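Setting up your sorting table

Section 2 of the Beltalus linen kit guide

Right, so you've unpacked everything from the carton and you've got a floor covered in cardboard. Good start! Flatten the cardboard and get it out to the recycling before you do anything else. I left mine lying about the first time I set one of these up and spent the whole afternoon kicking it out of the way.

I've written this section the way I'd explain it if you were standing next to me, so it wanders a bit. If you only want the short version, read the numbered steps and skip the notes. The cautions I'd really like you to read, please.

What you need for this section

The table, with its legs already on (that was Section 1)
One deep bin
A damp cloth and a dry one
The crate of tea towels and cloths you want sorted
A marker and some masking tape

Placing the table and bin

1. Pick your spot. You want to get around at least three sides of the table without turning sideways. Mine sits on carpet and I like it that way, it's kinder on the feet and the table doesn't skate about when I lean on it. On tiles or floorboards, pop the rubber feet on first (they're in the little Rolteo bag with the screws).

2. Check the table for wobble. Press down on each corner in turn. If one corner dips, wind that foot out a turn and press again. Thick carpet takes a day or so to settle under the legs, so you may have to come back to this tomorrow.

Note: don't use folded cardboard under a leg. It squashes down overnight and you're back where you started.

3. Wipe the tabletop with the damp cloth and then the dry one. Any grit left under the bin will scratch the surface as soon as you slide it, and you will slide it, everyone does.

4. Set the bin on the table with the tall panel at the far side. The sloping side is there to help you: cloths slump down it towards the middle and you can get at them easily. If you put it the wrong way round you'll be reaching over the tall panel all day and your shoulders will let you know.

5. Leave 300 mm clear between the bin and the table edge where you do your folding. Measure it once and put a strip of masking tape down. I thought this was fussy until I took my tape up for cleaning and watched the bin creep closer and closer to me over the week.

Caution: the bin isn't a step, a seat or a lid for anything. It's fine with cloth in it. It isn't fine with a grown adult on it.

Loading the bin

6. Shake each cloth out over the crate before it goes in. You'd be amazed what lives in a tea towel. I've found pegs, a teaspoon, half a biscuit and a fair few rubber bands, and all of it ends up in the bottom corners if you let it through.

7. Drop the cloths in loosely. Don't fold them and don't press them down. A crumpled cloth has peaks you can pinch, and a flat one lies against the bottom and makes you scratch about with your fingernails. Crumpled is what you want at this stage, so enjoy it while it lasts!

8. Start with a single cloth. I know, you've got a whole crate sitting there. Do it anyway. With one cloth in the bin you can see how it comes to rest against the slope and whether you can reach it comfortably, and you can shift the bin about before it's got any weight in it.

A striped one is good for this first go. The stripes tell you straight away which way the cloth is twisted, where a plain white one just looks like a lump.
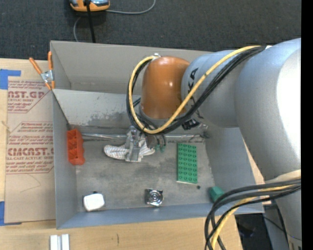 9. Lift from the middle of the heap. Take hold of the highest bit of the crumple, raise it straight up and let the rest hang. If you grab an end instead, the whole thing trails along the wall and drags the next cloth with it once you've got a fuller bin.

10. When you're happy with the single cloth, add 5 more and try again. If they come up one at a time, you're away. If they come up in a clump, you've pressed them down without noticing. Tip the lot back in the crate, shake them out and have another go.

Note: terry cloths and anything with loops will cling to each other no matter what you do. I sort those separately in the Zemero basket and save myself the grumbling.

Marking your piles

11. Tear off 2 strips of tape, write KEEP on one and RAGS on the other, and stick them on the table beside the bin. You can have more piles than that, of course. I tried it with a pile for every colour and every size and ran out of table before I'd got to the bottom of the crate.

12. Fold as you go, lengthwise first and then in half. Stripes make it easy to line the edges up. If the stripes wander off on an angle, the cloth has pulled out of shape in the wash, and a gentle tug on the opposite corners will usually bring it back.

Caution: keep anything oily well away from this bin. Cloths that have had linseed or furniture oil on them can heat up when they're heaped together, and they need to be dried flat outdoors before you throw them out. Please don't put them in with the tea towels, even for a minute.

Looking after the bin

You'll get scuffs on the inside, mostly low down on the sloping side. They're only on the surface and they don't catch the fabric. If you can feel a rough edge with your fingertip, rub it back with a fine sanding pad and wipe out the dust.

Warm water and a squirt of dish soap is plenty for cleaning. I do mine every 2 weeks, more often in March when the figs are on and every cloth in the house is sticky. Skip the cream cleansers, they dull the finish and the grey goes patchy.

Let it dry fully before cloths go back in. I stand mine on its end by the back door.

If you've bought the Villanueva shelf as well, that goes on in Section 3, and you'll want the table pulled out from the wall to get at the brackets.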